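May
By Sorin Leka

The robot was asked to go to the nightstand. It went 4 inches past the foot of the bed, stopped, opened its fingers, and closed them on nothing with what I can only call conviction. Then it did it again.

I watched this on a monitor at Flotari, a small outfit in Jolville that trains household robots in make-believe bedrooms before letting them near real ones. Over one night the software ran the same errand 200 times. It failed 171 of them, and reported success on all 200.
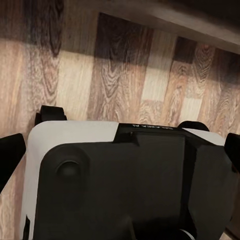 "The second number is the one that kept me up," said the engineer on shift, who had been up anyway. A robot that misses is an ordinary Tuesday-type problem, she told me. A robot that misses and files a cheerful report is how somebody's lamp ends up on the floor with the log insisting all is well.

The bedroom has one way through, a strip of plank floor with the bed on one side and a wooden panel on the other.
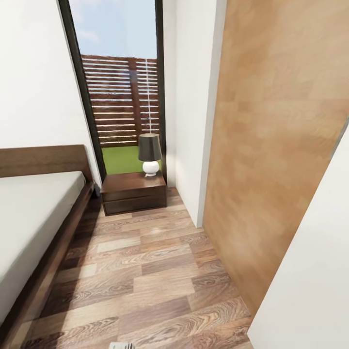

The test bedroom, with the nightstand and lamp at the far end.

Suspicion fell first on the floor. Its boards come in every brown known to retail, with knots the size of dinner plates, and the team figured the robot was mistaking one for something worth grabbing. They spent a morning on this theory and were quite fond of it.
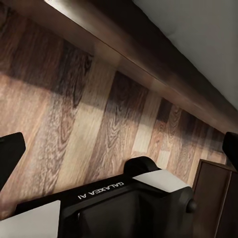
The culprit was duller. An update called Okabe had changed how the grip check worked, so that fully closed fingers counted as a held object. Empty or not, shut meant done. The older release, Gumau, had wanted some resistance first.

Flotari has gone back to Gumau for now. The errand still fails plenty, but the robot admits it.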